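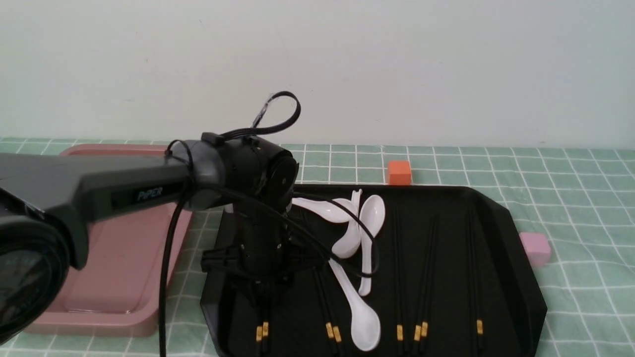

Vangelis Balaskas asked whether a premium that has been posted to the wrong policy year can be moved without cancelling the receipt. It can, as long as the month is still open. The steps are in 6.3 below, and they replace the ones in the April issue of this guide.

Home | Contents | Policies | Premiums | Claims | Reports | Back to top

6. Month-end premium return

Use this section to prepare and send the monthly premium return from Lorgate. You need the Ledger role. If the Returns menu is greyed out, ask your office administrator to add the role, then log out and back in.

6.1 Before you start

1. Check that every branch has closed its cash book. Open branches are marked with a star on the Branch Status page.
2. Print or save the Unmatched Receipts list.
3. Clear any receipt older than the current month. Newer ones can stay on the list.

Note: Receipts from the Galanis broker feed arrive overnight. If the feed is late, they will not be on the list until the next morning.
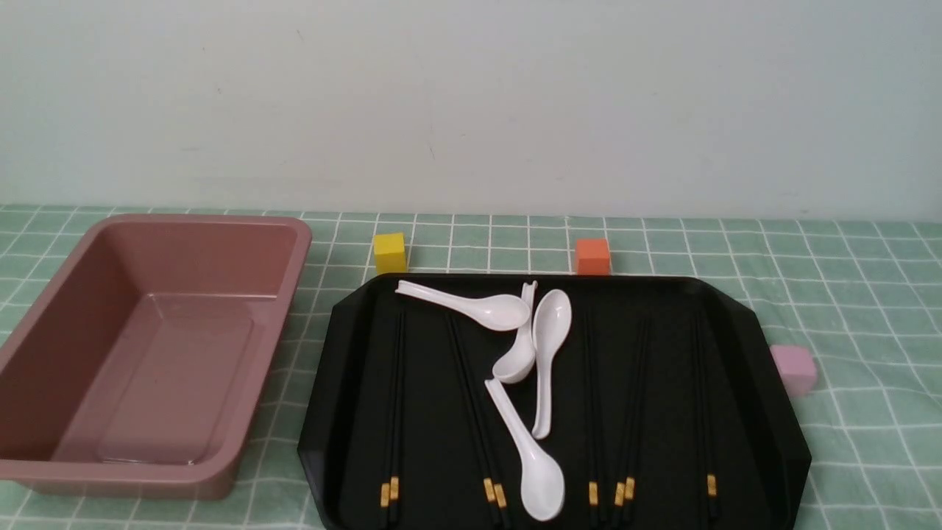 4. Check that the exchange rate table has been loaded for the last working day of the month. Policies in a foreign currency are left out of the return if the rate is blank, and the only warning is a line in the run log.

6.2 Running the return

1. Go to Returns > Monthly > Gross Premium.
2. Choose the period. For the July return the closing date is Friday, July 31, 2026.
3. Choose the classes of business. Leave annuities ticked even if your office sells none.
4. Press Calculate. A file of 1000 policies takes a few minutes. Do not close the window.
5. Compare the total with the ledger balance on account 2775. The two figures must agree to the penny.

Caution: Calculate overwrites the previous draft for the same period. Save a copy first if you have typed in any adjustments by hand.

If the totals differ, open the run log and look for these codes:

171 - policy has no class of business
619 - receipt posted to a closed policy year

Code 171 is corrected on the policy screen. For code 619, follow 6.3.

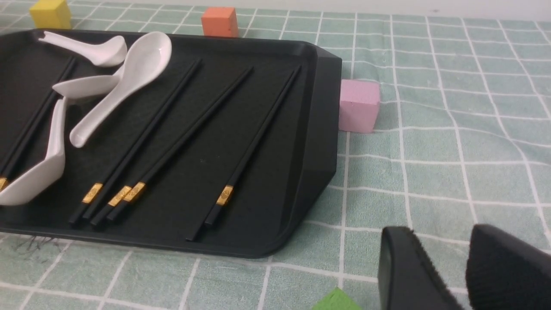
After correcting either one, run Calculate again from step 4. There is no need to choose the period a second time.

6.3 Moving a premium to another policy year

1. Open the receipt and press Reallocate.
2. Pick the correct policy year from the list.
3. Enter a reason. Short reasons such as "wrong year" are accepted.
4. Press Save. The receipt keeps its number.

Note: Commission is worked out again at the rate for the new year. Where the broker has already been paid, Lorgate puts the difference on the next statement.

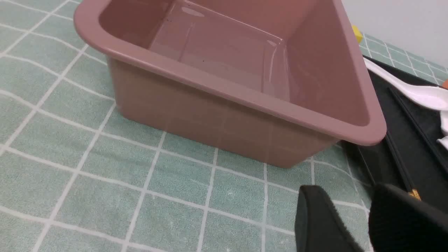 5. Ask a second user to approve the move. Until this is done the premium stays in the old year and is counted there.

Caution: Once the return has been sent, Reallocate is switched off for that month. Late changes go through the Werkcombe office on form P4, marked for Eylül Duman.

6.4 Sending

1. Press Lock Draft.
2. Press Send and wait for the reference number.
3. Write the reference number on the month-end sheet.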